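Section 4: Setting Up the Storage Tubs

This section covers unpacking, labelling and stacking the tubs supplied with the Plidthorpe garage storage system. Finish Section 3 (Wall Rails and Shelf Brackets) before you start. The tubs can be used on the floor without the rails, but the shelf heights in the table at the back of this manual assume the rails are already up.

4.1 What you need

A clean bench or table, a soft cloth, a bucket of warm water with a little dishwashing liquid, a permanent marker, and the bag of label holders packed with the lids. A rubber mallet is useful for the wheel kit but you can manage without one.

4.2 Preparing the tubs

1. Open the carton along the taped edge. Do not cut across the top, as the lids are packed flat directly under the cardboard.

2. Lift the tubs out as one nested stack and set the stack down on its base.

3. Separate the tubs by holding the lower one steady and twisting the upper one slightly as you pull. If two are stuck, leave them in a warm room for 30 minutes and try again.

4. Wipe each tub inside and out. There may be a light film left over from moulding. It is harmless but it stops labels from sticking.

5. Dry the tubs fully before fitting lids.

Caution: Do not use turps, acetone or petrol to remove marks. These will cloud the surface and may weaken the corners.

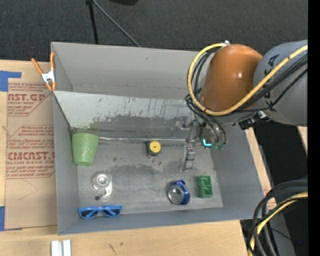 4.3 Fitting the label holders

1. Choose the face that will point outwards once the tub is on the shelf. On a Plidthorpe rail shelf this is normally the short end.

2. Peel the backing from the holder and press it on firmly, starting from one side. Hold it for 20 seconds.

3. Leave the adhesive overnight before sliding a card in or out.

Note: If you keep tubs in a shed that gets full afternoon sun, write on the card in pencil or use laminated cards. Marker ink fades over a summer.

Replacement holders are sold under the Zisow name as well as ours. The two are the same size and the cards are interchangeable.

4.4 Loading

Put heavy items in first and spread them across the base. Tins of paint, jars of screws and hand tools should go into tubs kept on the floor or the bottom shelf. Camping gear, Christmas decorations and spare bedding can go higher up.

The load limit for a tub on a shelf is 9 kg. A tub on the floor can take more, but check that you can lift it safely before filling it to the top.

Do not store the following in a closed tub:

Garden chemicals or pool chlorine
Fuel cans, including empty ones
Damp tents, tarps or wetsuits
Lithium tool batteries on charge

Note: For clothing and paper, put a moisture absorber in each tub and check it at the start of the wet season. In coastal areas check it monthly.

4.5 Lids and stacking

1. Place the lid on square and press down at the two short ends until each clicks.

2. Run your thumb along both long sides. A lid that is not seated will lift in the middle.

3. Stack only tubs of the same size. The feet of each tub sit in the recess of the lid below.

4. Stack no more than three high on a level concrete floor, and two high on timber decking or pavers.

Caution: Never stack tubs on the wheel kit. The wheels are for moving a single tub — they do not lock.

If your garage floor slopes towards the door, place the stack against the rear wall with the long side parallel to the slope. A strip of non-slip matting under the bottom tub will help.

4.6 Optional wheel kit (Plalar)

1. Empty the tub and turn it over on a folded towel.

2. Line up each Plalar axle clip with the moulded slot near the corner.

3. Push until the clip sits flush. Tap gently with a mallet if it is tight.

4. Turn the tub upright and roll it a short distance. If it pulls to one side, one of the clips is not fully home.

Owners of the older Dehghan tubs will need the adaptor plate, as the slots are narrower. The plate is not included in the kit.

4.7 Care

Wash the tubs once or twice a year with warm soapy water. A pressure washer can be used on the outside at a low setting, but remove the label cards first. Check the lid clips for white stress lines — a clip that shows them is close to breaking and the lid should be replaced. Lids can be ordered separately using the part number moulded on the underside.

Continue to Section 5 for the overhead rack. If you did not buy the overhead rack, go to Section 6, Hooks and Tool Hangers.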